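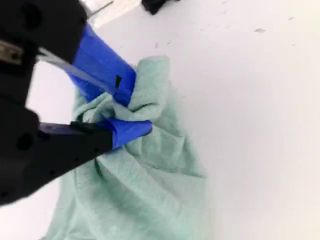 A crumpled towel in light mint green.

Home | News | Opinion | Home & Garden | Letters | Archive

The Expiration Date on Your Bath Towel

Print this article | E-mail this article

My bath towels are 13 years old. I know this because I bought them the month I moved into my apartment, and I have been in the apartment 13 years. They are thinner than they were. One has a hem that has come loose at a corner. They dry me, they dry the floor when I let the tub run too high, and until this spring I had no idea that I was doing anything wrong.

Then Stendetti, the mail-order linen company, sent me a booklet. It has a nice cover and good paper, and on page four there is a chart called "The Healthy Home Calendar." Bath towels, the chart says, should be replaced every two years. Pillows, every year. Dish towels, every six months. Bath mats, every two years. The shower curtain liner gets half a year, same as the dish towels. Mattress pads, sheets, oven mitts and washcloths all have a number next to them, and the washcloths' number is so small that I thought it was a misprint.

I would like to ask where the numbers came from.

I did ask. I wrote to the address on the back of the booklet, and I got a polite reply saying that the calendar reflects "expert guidance and industry best practice." I wrote again and asked which expert. The second reply had a coupon in it.

So I went looking on my own. The calendar had a line at the bottom in small type giving a source, a page on the website of a company named Jimo that makes laundry additives. The page was a 404. I found an older copy of it through a search, and that copy said only that "many experts recommend" replacing bath towels every two years, with a link to an article on a decorating site. The decorating site had got the number from a list put out by Multach, which sells, you will be amazed to hear, towels. Multach gave no source at all. Four stops, and at the end of the line was a store.

I don't claim this proves that two years is wrong. A number can be right and still have been pulled out of the air. Maybe somebody, someplace, has washed a stack of towels a few hundred times, measured how much water each one took up, and found that things go downhill after month 24. I would read that study with real interest. But if it existed I think the people selling towels would have told me about it, in large type, on page three.

What they give instead of a study is a feeling. The booklet uses the word "harbor" a lot. Old towels harbor bacteria. Old pillows harbor dust mites. An old bath mat harbors more or less everything. Read it fast and you come away believing that a towel fills up with germs over the years, like a vacuum cleaner bag, until one day it is full and has to be thrown out. But a towel gets washed. Whatever is living on my towel on Saturday morning has had since the last wash to move in, and I can't see why it should care whether the towel was bought last month or when my nephew was in diapers. If a towel comes out of a proper hot wash smelling bad, that's worth knowing, and I'd give it another wash and a full day on the line before I gave up on it. The sensible advice is about how often you wash it and whether it gets to dry out in between. That advice is free and it sells nothing, and the booklet gives it one sentence.

The makers do have a better argument, and I want to be fair to it. Cotton wears out. The loops flatten and come loose, and a bit of every towel goes into the lint trap each time you dry it. An old towel holds less water than it used to, and in time it will have a hole in it. All true. But look at what sort of problem that is. It's a problem I can see. I don't need a calendar to tell me that a towel has stopped drying me, because I will be standing there wet. A replacement date makes sense for things that fail in ways you can't check for yourself. I replace the smoke alarm when the label says to, because I have no way of looking at the sensor and judging it. I go by the date on medicine. A car seat, a bike helmet after a fall, the hose behind the washing machine, fine, give me a number and I'll follow it. A washcloth isn't in that group. A washcloth tells you everything it knows.

And the trouble with putting a date on the washcloth is what it does to the dates that matter. If everything in the house has a number, and I catch one of those numbers being nonsense, I start to wonder about the rest. People have only so much patience for being told what to do at home. I would hate for some of it to be spent on oven mitts and have none left for the smoke alarm.

There is also the money, which these guides never mention. I priced it out with Stendetti's own catalog, for a family with two bathrooms, buying from the middle of the range and following the calendar to the letter. I won't print the total, since prices change and the company would write in to say that there was a sale on. It was more than I spend in a year on shoes. A household that can do that without noticing is welcome to. Plenty can't, and what they get out of the booklet is a low-level sense that their bathroom is dirty when it's perfectly clean. My mother kept house on very little and was proud of her linen closet. Some of what was in it had been in her own mother's. I try to picture handing her the Healthy Home Calendar, and I don't think I would have enjoyed the afternoon.

I should say that I bought a new towel, as a test. It was a Multach, the thick kind, bought on a Tuesday with the coupon money in mind, although the coupon turned out to be good only on sheets. For the first several washes it pushed the water around on my back instead of taking it up. The salesperson had warned me about this. New towels come with a finish on them, she said, and I would need to wash it in for a while. I asked how long the good stretch lasts after that, and she said years, if I skipped the fabric softener. I asked if she had seen the two-year rule. She said she had towels at home older than the store.

It's a good towel. I like it. After 7 washes it was doing the job as well as the old ones, and after a few more it was doing it a little better. If the booklet had said "a new towel is a pleasant thing to own, and you might like one," I would have had no quarrel with it. That is an honest way to sell a towel. I object to being told that the purchase is a matter of hygiene when it's a matter of taste.

A reader may say I'm making a great deal out of a booklet. But it isn't only the booklet. Once you start looking for these numbers you find them everywhere, and they nearly always run in the same direction. Toothbrushes, sponges, cutting boards, running shoes, sunglasses, wooden spoons. I have yet to see a guide put out by a maker of anything that says the thing lasts longer than you think. The one exception I can offer is Aguirre, the hardware store near me, which has a handwritten sign over the paintbrushes saying that a good brush cleaned the same day will outlive the house. I notice they sell a lot of the expensive brushes. Perhaps there's a lesson in it for Stendetti, though I wouldn't hold my breath.

What happens to the old towels is another thing the calendar passes over. "Donate or recycle," it says. I called two places near me. One thrift store takes towels and the other won't, and the one that does wants them clean and without holes or stains, meaning in the same shape as the ones I'm being told to get rid of. The animal shelter is glad to have them in any state. But a shelter can use only so many, and if every home in the county followed the chart they'd have to build a second shelter for the towels. The rest goes in the trash. Cotton takes a lot of land and water to grow, and it seems a poor end for it to be thrown out in its second year for fear of what it might be harboring.

I'd be happy with a small change. Any company that prints a replacement date should say beside it who worked out the number and how. "We tested this, and past this point it held a third less water" would do nicely. So would "we made this up." I could respect either one. What I can't respect is "experts recommend," with no expert in sight and an order form stapled in the middle.

As for my own towels, the one with the loose hem is going to get some thread this weekend. The others have gone back on the shelf next to the new one. When one of them finally gives out, I'll cut it up for rags, and I suppose somebody will send me a chart about the rags.

Related items
Is Anyone Reading the Care Label?
Why I Quit Fabric Softener
Letters: In Defense of the Old Dishwasher
What the Thrift Store Won't Take
"Best By" and Other Guesses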